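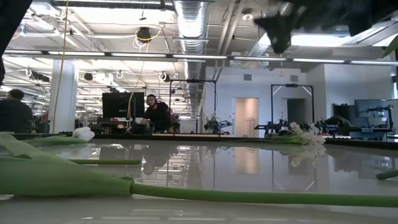 3.2 Bench surfaces and the grading of pale cut flowers

Home Journal Past issues For authors

It may help the reader to say a little more about how the stems were handled before we come to the grading itself. The growers around Nelitville have long sent their white and cream flowers to market by the same route as the coloured ones, and with the same paperwork, although every packer we met had something to say about how much harder the pale ones are to judge. A white tulip bloom laid on its side with its petals closed, as in Figure 1, has little to set it apart from a white bench, and the faint pink in a small ruffled flower can be very easy to miss.

We bought 1000 stems through Van Rooij in March and kept them in buckets overnight at Dukdale. Of these, 986 were fit for grading the next morning, and the remainder were left out of everything that follows. Grading was done by 12 packers, all of whom had worked at least one full spring season. We asked them to work at their usual pace and to talk among themselves if they liked, as they would on any other morning.

We use cookies to remember your reading settings. Accept Manage 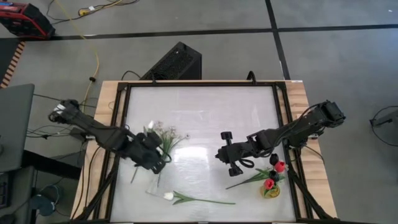
Petal bruising is the fault that packers mind most, and it is also the one they disagree about most often. A fresh bruise on a white petal is a slightly greyer patch with a soft edge, and in poor light it can pass for a shadow. Several packers told us, quite firmly, that the bench was to blame for a good part of this, and we came to think they had a point. A white surface with even a slight gloss throws light back at the person leaning over it, much like the soft band across the middle of the panel in Figure 2, and a petal held in that band loses its finer marks. Bare wood was kinder to the eye, though it is harder to wipe down at the end of a shift.

The Stakard grading card, which most of the packing sheds pin up by the door, says nothing about the surface underneath the flowers. It asks only for "good even light". When we gave the packers the same stems on a matt grey cloth, their grades matched for 88 per cent of the tulips, and there was a good deal less picking up and turning over. We are fond of the old benches ourselves – they are pleasant things to work at – but a length of grey cloth costs very little, and we used one for all the grading reported in the next section.

Contact the editors | Copyright and reuse | Back to top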